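Plant-Based Meals in Workplace Canteens: Frequently Asked Questions
Updated October - by the Tilus Food Desk

Which canteens does the plant-based line cover?
The line is served at the Ferkberg and Ouellet sites. Ferkberg runs it at lunch and in the evening. Ouellet runs it at lunch only, and the counter closes at 2:15 p.m. Smaller sites receive chilled meals from the Ferkberg kitchen and do not cook on the premises.

What does Tilus mean by "plant-based"?
No meat, fish, dairy, egg, honey or gelatin in any component of the dish, including stock, glaze and garnish. A dish containing dairy or egg but no meat or fish is labeled "vegetarian" and is served from the general counter. The two labels are never used together on one dish.

Are the meals suitable for people with a milk or egg allergy?
Not automatically. The plant-based label describes the recipe. It does not describe the kitchen. Both sites handle milk and egg in the same building, and traces are possible. Anyone with a diagnosed allergy should use the allergen sheet at the counter and speak to the shift lead before ordering.

How is protein content worked out?
Each recipe is entered by raw weight, and the values are adjusted for cooking loss. A main dish must supply at least 22 grams of protein per serving. Dishes that fall short are sold as sides. Bread, rice and salad taken separately are left out of the figure.

How large is a serving?
A standard main is 420 grams as served, sauce included. Half servings are available on request and are charged at the side-dish rate.

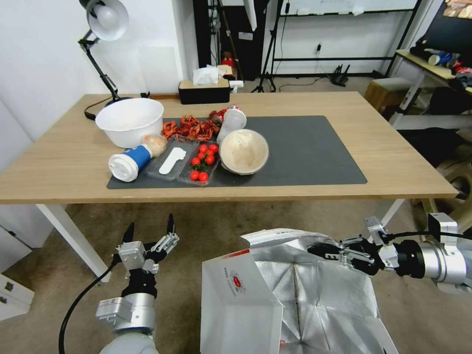
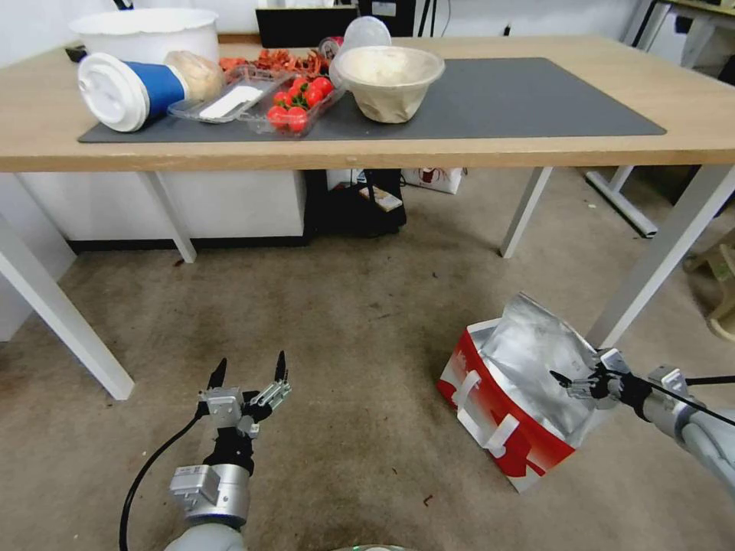
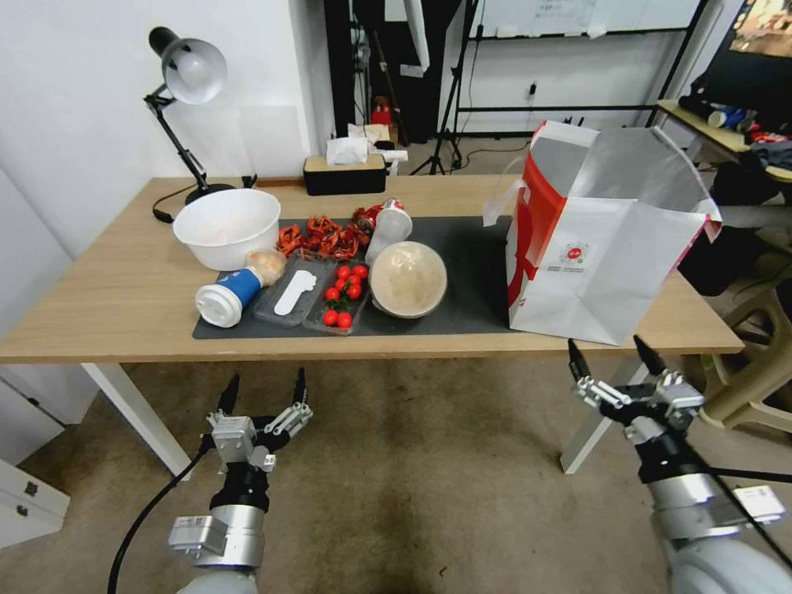

Food items and containers on a dark gray mat.

What replaces meat stock in soups and grains?
A vegetable base made from onion, carrot, celery leaf, dried mushroom and tomato paste. It is cooked for four hours, strained and chilled before use. Yeast extract is added to the brown version only. The brown version contains barley and is therefore not gluten-free.

Does the line use meat substitutes?
Two dishes in the current cycle do, both made with a pressed soy product supplied by Kinura. The rest are built on beans, lentils, chickpeas or tofu. Guests who avoid soy can filter it out on the menu screen - look for the code SY next to the dish name.

Should I take vitamin B12 if I eat only from this line?
The meals are not fortified, apart from the oat drink at the coffee station. A fully plant-based diet needs a reliable source of B12, either from fortified foods or a supplement. The canteen cannot give personal dietary advice, so please ask a doctor or dietitian.

Are separate pans and fryers used?
Pans, yes. They have green handles and are washed and stored apart from the others. Ferkberg has a separate fryer. Ouellet does not, and nothing fried at Ouellet is sold under the plant-based label.

Can I order for a meeting or event?
Yes, for groups of ten or more. Orders close at noon two working days ahead. Enter menu code 3648 on the catering form to get the plant-based set. Mixed orders are accepted, but each set must be entered on its own line.

How do I report a labeling error?
Keep the label or note the dish name, site and time, and tell the counter at once. The dish is withdrawn until the recipe card has been checked - this is usually done within the same shift. Written reports go through the contact page.

Contact | Copyright Tilus, all rights reserved | Back to top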